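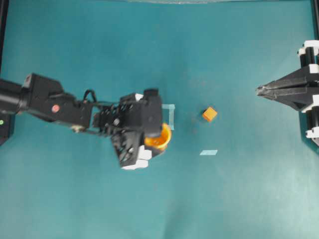
文・Zitine編集部
2023年5月1日 更新

ダルラリ自然公園で一泊する:許可証の取り方からテントの撤収まで

ダルラリ自然公園の奥地で泊まるには、入園券とは別に宿泊許可証がいります。手続きは難しくありませんが、窓口が二か所に分かれていて順番を間違えやすいので、流れに沿って書いておきます。

1 泊まる場所を決める
テントを張れるのは、ウスタリ湖畔とヘイズ谷の二か所です。湖畔は36区画あり、登山口から平坦な道が続きます。ヘイズ谷は区画の指定がなく、早く着いた人から好きな場所を選べますが、途中に渡渉が一回あります。雪解けの時期は水が膝上まで来る日もあるため、初めての人には湖畔をすすめます。

2 許可証を申し込む
申し込みは公園事務所のウェブページから行います。入力するのは代表者の氏名、人数、入山日と下山日、泊まる場所、車のナンバーです。車で来ない場合は、ナンバーの欄に「バス」と書きます。空欄のままだと次の画面に進めません。
受付番号がメールで届いたら、印刷するか紙に書き写しておいてください。登山口の手前で電波が切れるので、当日にメールを開こうとしても読み込めないことがあります。

3 当日の受付
先に寄るのは南門の料金所です。ここで入園券を買い、駐車票を受け取ります。そのあと登山口の小屋に行き、受付番号と入園券を見せると許可証がもらえます。小屋が開いているのは朝7時から午後3時まで、昼に30分閉まります。
許可証には針金がついています。歩いているあいだはザックの外側に、着いたらテントの入口に結びつけます。

4 食料の保管
匂いのあるものは全部、貸し出しの保管缶に入れます。食料のほか、歯みがき粉、日焼け止め、リップクリーム、空になった袋も対象です。缶は小屋で借りられます。ザックに入れるときは、先に缶を立てて入れ、すき間に衣類を詰めると背中に当たりません。
夜は缶のふたを閉め、テントから風下に60歩以上離れた平らな地面に置きます。斜面や水際に置くと、動物に転がされて見つからなくなります。木に吊るす方法は、この公園では認められていません。

5 水と火
湖の水も谷の水も、煮沸するか浄水器を通してから飲みます。湖畔の区画の北側に小さな沢があり、湖より濁りが少ないので浄水器が目詰まりしにくいです。9月に入ると涸れる年があります。
焚き火はどちらの場所でも禁止です。ガスこんろは使えますが、草の上には直接置かず、石か砂地の上で使ってください。

6 山頂まで足をのばす場合
湖畔から標高3,177メートルのダルラリ山頂までは、登山道の標高差が764メートルあります。荷物をテントに残していくなら、食料の缶は必ず外に出してから出発します。昼過ぎに雷が出やすい山なので、明るくなったらすぐ歩き始め、正午には稜線を離れるつもりで計画を立てます。

7 撤収
テントをたたんだら、ペグを抜いた穴を足でならし、周りを一周して忘れ物を確かめます。ごみ箱は登山口にもありません。使った紙も含めてすべて持ち帰ります。
下山したら小屋に缶と許可証を返します。閉まっている時間に着いたときは、許可証は扉の横の返却箱へ、缶は裏手の棚へ置きます。缶のふたは開けたままにしてください。

予定を変えるとき
下山日を早める場合の連絡は不要です。延ばす場合は入山前に小屋で書き直してもらいます。入山後の延長はできません。

関連ページ
・ウスタリ湖行きバスの乗り場
・ヘイズ谷の渡渉点と水位の見方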